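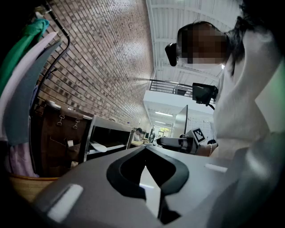

2019-05-17

Marker tracking again, all day. I said in January that the pose pipeline would be the part that ate the spring, and I was told I was being gloomy.

The new build from Viltex came in overnight. The release note says "improved robustness under partial occlusion," which I have now read in four release notes in a row. So before anyone else got in I ran it on the old recordings, the ones where I know where the bad spots are. Session 337 is my favorite for this. There's a stretch in it where the wrist turns over and the marker goes edge-on to the other gripper's camera, and every version of the tracker so far has flipped the pose there. You get a gripper that is suddenly pointing back at the person holding it, for a handful of frames, and then it snaps back as if nothing happened.

The new build doesn't flip. I was pleased for as long as it took to plot the raw output next to the filtered one. The raw pose still flips. They've put a smoother on top with a gate that throws away anything that rotates too fast, and then it coasts on the last velocity until it likes what it sees again. So the track looks lovely and for those frames it's made up. Nothing in the output file says which frames were measured and which were guessed. The confidence column reads high straight through.

Wrote to them about it. Asked for one extra column, a flag, measured or predicted. I don't expect it before summer.

Abdelkrim Saber thinks I'm making too much of this. His argument is that the policy averages over so much data that a few coasted frames wash out, and that the flips were worse. Agreed on the flips. But the frames where tracking fails aren't spread evenly. They come when the wrists turn and when the two hands get close together, and that's the handover, and the handover is the only part of the task we can't do yet. If the training set is quietly smoothed in exactly those places then we're teaching the arm to glide through the part where people do something fast and fiddly. He said, show me. Fair.

So that was the afternoon. I took the 1254 clips in the current set and ran both outputs over all of them, marking every frame where raw and filtered disagreed by more than a threshold I picked by eye and don't entirely trust. 621 clips have at least one marked stretch. That sounds damning, and I'd love to stop there, but many of the stretches are tiny and I'd bet a good part of them is ordinary jitter that a filter is supposed to remove. I tightened the threshold and the number dropped a lot. I loosened it and it went up a lot. A number that moves that much with a knob I turned myself is not evidence of anything, so I didn't send it to him. If he'd brought me the same plot I would have laughed at it.

What I need is a ground truth, and the only candidate is the headset pose. Dudek, the calibration tool, claims to line up the headset and the grippers in one coordinate frame from a short wave-your-arms routine at the start. I've never believed the residual it prints. It's computed on the same samples it fits, so of course it's small. Held out the second half of the routine and recomputed, and it got worse by enough that I wouldn't use it to judge anything finer than which side of the body a hand is on. Maybe a longer routine would help. Maybe the clocks are off. I suspect the clocks. There's a slow sawtooth in the error that looks very much like two devices drifting apart and being yanked back together.

Spent the last hour on that and got as far as proving the sawtooth is there in 3 sessions out of the 3 I looked at. Stopped before I could talk myself into a theory.

Vulta call at four. They want to move planning onto their new stack, and showed us the demo again. Same bin, same objects, as far as I could tell the same lighting. I asked what the planner does when the perceived pose jumps between cycles. The answer was that it replans. I asked what it does if the jump is wrong and the replan is already halfway executed. The answer was that they'd follow up. I wrote that down with the date I first asked it, and there are getting to be a few of those on that page.

In fairness, their collision checking is good. I went in wanting to dislike it and couldn't. It caught the elbow case that our own code misses, and it did it fast. If we could buy just that piece and leave the rest I'd sign tomorrow.

Erance logging is still dropping the first second or so of each session. Known, has a ticket, the ticket has my name on it.

For Monday: log raw timestamps from both devices before anything touches them. Turn the smoother off in the config if it can be turned off (the option exists, whether it's connected to anything is another matter). Hand label the wrist orientation in ten of the handover clips, which will be miserable, and compare both tracks to that. If the filtered one wins I'll tell Abdelkrim so and buy the coffee.

Neck hurts. Left the long job running on the big machine and forgot to set the output folder, so it'll be writing into my home directory all weekend.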